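30 de julho de 2022

Passei a manhã às voltas com a proposta da Wastix, que o Hefin Kemeys me mandou ontem à noite com um "vê isto com calma". Vi com calma e fiquei pior. São 52 páginas para vender um robô de dois braços e um simulador, e o preço da garra só aparece num anexo, em letra miúda. A licença do Jirier é de 13 meses – porquê 13, ninguém sabe dizer. Cheira-me a uma renovação que cai fora do orçamento de abril.

A garra

Dois dedos planos, abertura larga, nada de especial à vista. Na simulação fica bem, tudo fica bem na simulação. 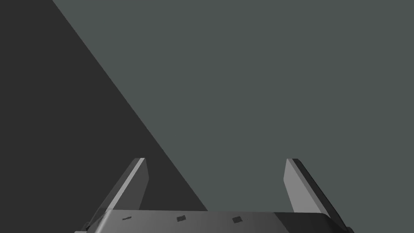
O simulador

Pedi que me separassem o custo da licença do custo da máquina. Responderam que o pacote é indivisível. Ora, se começarmos só com o Jirier e deixarmos o hardware para o ano, gastamos uma fração e ficamos a saber se a equipa lhe dá uso. Em Mekurstead compraram tudo de uma vez e o braço passou o inverno tapado com um lençol. Continuo a ter a garra no ecrã enquanto escrevo, agora com um canto de quadro entre os dedos, e continuo sem uma linha sobre pads de substituição.

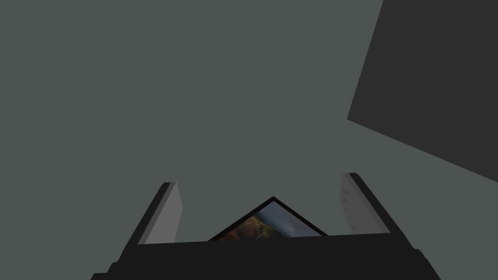

Kemeys acha que estou a ser picuinhas. Escreveu-me à hora do almoço que 48 horas de formação incluídas valem mais do que qualquer desconto, e que se esperarmos pelo ano que vem a Kneath fica com a nossa vaga na lista de entrega. Pode ser. Mas a lista de entrega é deles, e já ouvi essa conversa quando comprámos a fresadora.

Respondi-lhe só que quero ver o contrato de manutenção antes de falar de vagas. 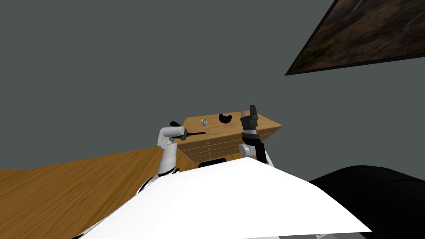
O que me falta no orçamento é a linha das coisas pequenas: dedos sobresselentes, cabos, o transporte, a deslocação do técnico. Pus 513 euros numa folha à parte e já sei que não chega. E falta-me um critério de aceitação escrito. Uma vara fina na garra esquerda, uma caneca em cima da cómoda, muito bem, mas quero saber com que peso e quantas horas seguidas antes de assinar seja o que for. Amanhã telefono à Wastix e peço a tabela de peças. Se voltarem a mandar o folheto, corto a proposta ao meio e fico com o simulador.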